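Why Is a Teddy Bear So Soft?
A page for curious children, by Guilan Qin
March 2001

Do you have a soft toy at home? Maybe you have a whole shelf of them. Today we will look at what makes them soft, why some have curly fur and some have long fur, and how to take good care of them.

First, the fur. Almost every soft toy is made from a cloth called plush. Plush has two parts. There is a flat part underneath, like the cloth of your shirt, and there are very many little threads standing up on top of it. These standing threads are called the pile. When you stroke a teddy bear, your fingers touch only the pile. The flat part is hiding.

If the pile is short, the toy feels like velvet. If the pile is long, the toy looks shaggy. The pile can also be curled, and then it looks a little like the wool of a sheep.

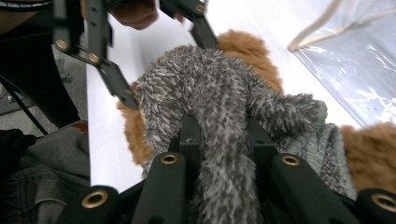 Gray shaggy plush and reddish-brown curly plush, with some knitted fabric.

Now try a small experiment. Take your soft toy and push the fur with one finger, first one way and then the other way. In one direction the fur lies down flat and shiny. In the other direction it stands up and looks darker. This happens on many plush toys, and the people who sew them must think of it when they cut the cloth. On a nice bear the fur goes down from the head to the feet, as the fur of a real animal mostly does.

Color is interesting too. A brown bear is often not only one brown. Look closely and you may find light tips and dark places in between. Sometimes the tips of the threads have a different color than the rest, and we call this frosted. A gray toy with frosted fur can look as if it went for a walk in the snow.

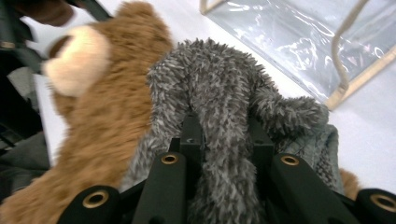

Knitted cloth is made in another way. It has no pile. It is made from one long yarn that goes in loops, and each loop holds the next loop. Because of the loops, a knitted sweater can stretch and then go back. If you look at the sleeve of your own sweater, you can find the loops. Some sweaters have thick lines that go up and down, and these are called ribs. Some have lines that twist over each other like a rope, and these are called cables.

What about the face? The face of a bear is usually made from more than one kind of cloth. The part around the nose is called the muzzle. It often has short, smooth pile, so that the nose and mouth are easy to see. If the muzzle had very long fur, the poor nose would be lost!
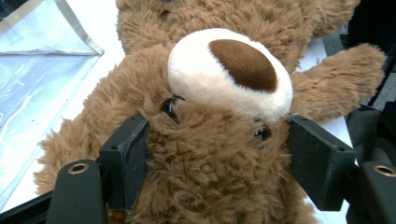

The eyes are small and hard, and they must be fixed very strongly, so that a baby can't pull them off. If an eye on your bear is loose, please show it to a grown-up the same day.

Inside the toy is the stuffing. It is made of fluffy fibers with a lot of air between them. When you squeeze the bear, the air goes out and the bear becomes thin. When you let go, the fibers push back and the air comes in again.

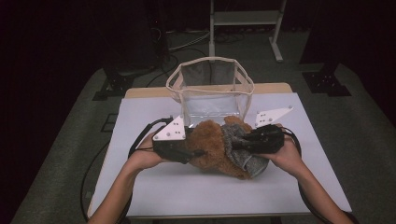
Old bears do not push back so well. My own bear is named Graken, and after many years of hugs his tummy stays flat when I press it. I like him the same.

How to take care of a shaggy toy:
Brush it gently with a soft brush, a little piece at a time.
Ask a grown-up to read the label before any washing.
Let it dry all the way through, also inside.
Keep it in a basket or on a shelf when you finish playing.

Words to remember: plush, pile, muzzle, stuffing, rib, cable.

Thank you to Anju Pathak, who helped me with the knitting part.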